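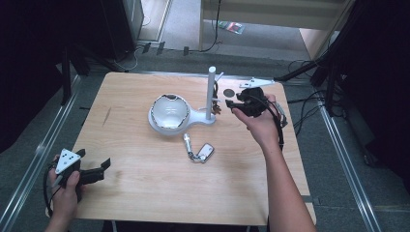
White lamp, keys, pale table. Gallery no. 248.

Small Things on Tables: the Anden Flat

Welcome to another page of things put down on other things. Regular visitors will know the rules, such as they are. Whatever has landed on the table stays where it landed, and I write a line or two underneath. The Biloreo hallway gallery had 1089 visits in December, most of them, I suspect, from people looking for hallway paint.

The lamp
White all over, apart from a thin dark rim and a patterned grey-and-silver band round the top of the bowl, which is the only bit of showing off it allows itself. The bowl is glossy inside. I have eaten soup out of worse. It shares a flat base with a tall white post, and the two of them have the air of neighbours who fell out over a hedge.

The dark disc
Small, round and flat, to the right of the post. I am calling it a coaster until someone writes in.

The keys that aren't
A silver-and-white fob on a short metal chain, with a little silver cylinder at the other end. My caption says keys and I am too idle to change it. It lies at a diagonal, as fobs do - I have yet to meet one that lines up with a table edge.

The table
Light wood, fine grain, more or less square. Grey carpet all round it, the sort that goes with everything by refusing to take part.

More galleries
Cilitz: the kitchen windowsill
Biloreo: hallway, coats, one umbrella
Chauhan: the drawer we all have (95 comments, mostly about batteries)

Comments on this page are open until the spring tidy. Coaster theories especially welcome.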